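How Does a Robot Hold On?

Pick up a pencil. Now pick up a sock. Your hand changed shape for each one, and you didn't even have to think about it! A robot's hand is called a gripper, and it needs a lot more help than yours does.

At the Omwood workshop, two grippers called Bukum and Liew are trying out the same jobs. Bukum has two stiff fingers that close toward each other, a bit like a clothespin. Liew has 3 soft, rubbery ones that curl around things (they look rather like a sleepy octopus).

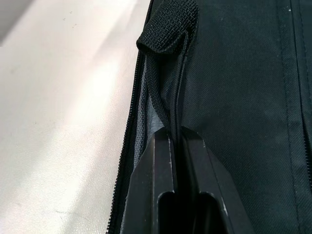
Thin, floppy things are some of the trickiest of all. A strap can bend or slide away, so the fingers have to come together in just the right spot and squeeze just enough. Soft fingers are lovely for a ripe peach, but stiff ones are often better at pinching something flat.

Each gripper gets 39 tries at every job, and there are 8 jobs on the list. That makes for a very long Sunday! Want to test your own gripper? Try picking up a shoelace with two spoons.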